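Sinda Sitemap Checker

Sinda reads an XML sitemap, requests each listed page and writes a report on the parts that affect how search engines index it: status code, canonical tag, title, meta description and robots rules. It was written for Enport and Groen, two store sites that share one template, and works on any public site.

Usage

sinda check sitemap.xml --out report.csv

The default is 10 requests at a time. Lower this with --parallel 6 on shared hosting. Pages that take longer than 40 seconds are marked "timeout" and skipped.

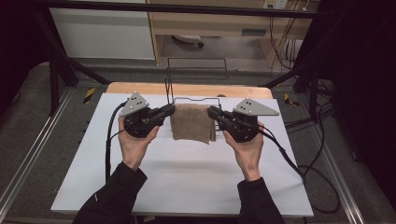

Redirects are followed once. A second redirect is logged as "chain" and the final address is left blank. Sitemap index files are supported, but nested index files are not.

Test data

The tests folder holds 335 saved pages from the Skodano blog, with comments and tracking scripts removed. Titles are unchanged, including duplicates.

Known issues

Canonical tags added by JavaScript are missed.
Addresses with a trailing slash are counted as separate pages.

Last updated 23/07/2026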